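4. Sorting clothes on the bed

1. Make the bed first and pull the sheet flat. Clothes are easier to tell apart on a smooth surface.

2. Put everything in one heap at the far end. Dark items go together.

3. Take one piece from the heap and spread it out in front of you.
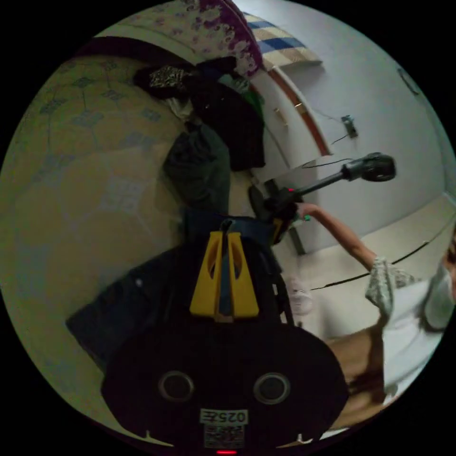 4. Check the pockets, close any zippers and fold the piece in half lengthwise — sleeves in first.

Note: Bulky items can stay bundled until the heap is gone. Allow 20 minutes for a full bed.

Caution: Keep the floor beside the bed clear while you work.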